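Durnuvach extends tablet and phone buy-back service to faulty devices

28/03/2021

Durnuvach, the electronics resale company, has announced that its buy-back service will now accept tablets and mobile phones that no longer switch on. Until now, customers could only sell devices that started normally and held a charge.

The change applies to all orders placed through the company's website. Customers are asked to choose the make and model of their device, state its condition and accept a price, after which a prepaid postal label is sent by email. Payment is made by bank transfer within 2 working days of the device being checked.

The company confirmed that 486 models are covered at launch. Devices with cracked screens, worn batteries or damaged charging ports will all be considered. Devices reported as lost or stolen will continue to be refused, and the details passed to the relevant authority.
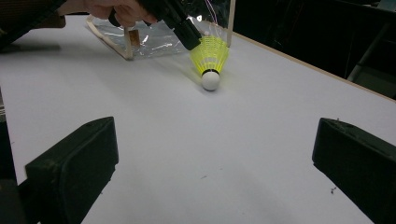

How prices are set

Prices for faulty devices are set by Dirkano, the repair firm which has handled the company's testing work since November. Each model is given one price for working condition and a second, lower price for faulty condition. A quoted price is held for 14 days from the date of the order.

Where the condition of a device does not match the description given, a revised offer will be made in writing. Customers who decline the revised offer may have the device returned free of charge. Devices for which no reply is received will be held in storage until the customer has been contacted a second time.

Henok Tsegaye, head of customer services at Durnuvach, said: "A large share of the enquiries we receive concern tablets that have stopped working. We are pleased to be able to offer a price for them, and to state that price before anything is put in the post."

Customers are reminded to remove SIM and memory cards before sending a device. Any account lock should also be switched off where possible. If the screen cannot be used, this can usually be done by signing in to the account from another device.
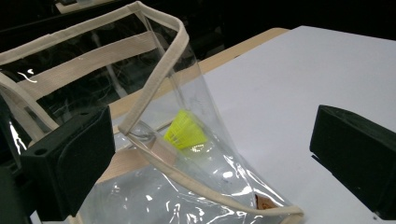 Drop-off points

Customers who prefer not to use the post may hand in devices at the Tilahun and Witero branches during normal opening hours. A receipt will be issued at the counter, and the order number must be shown. The two branches can together accept up to 400 devices a week.

Bulk sales from schools and businesses are handled separately. Organisations wishing to sell more than 20 devices should complete the trade form on the company's website.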